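About Lakgate

Lakgate sells secondhand furniture and housewares from a two-floor shop on Bavby Road.
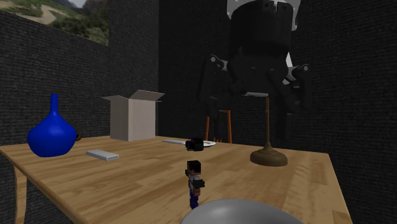

We opened in July with 29 pieces and one van. Today the shop floor holds 464 items, and stock changes every week. Most of it comes from house clearances and downsizing moves. Tables are our best sellers, especially light wood with a visible grain, and smaller things like a blue vase with a long, narrow neck tend to go with them.

Repairs are done in our workshop on Grindent Street – loose joints, worn finishes, missing handles. Prices are marked on every tag and include sales tax. Delivery inside the city is free on orders over $308.

We are open Tuesday through Saturday. Parking is behind the building, with 2 spaces kept for loading.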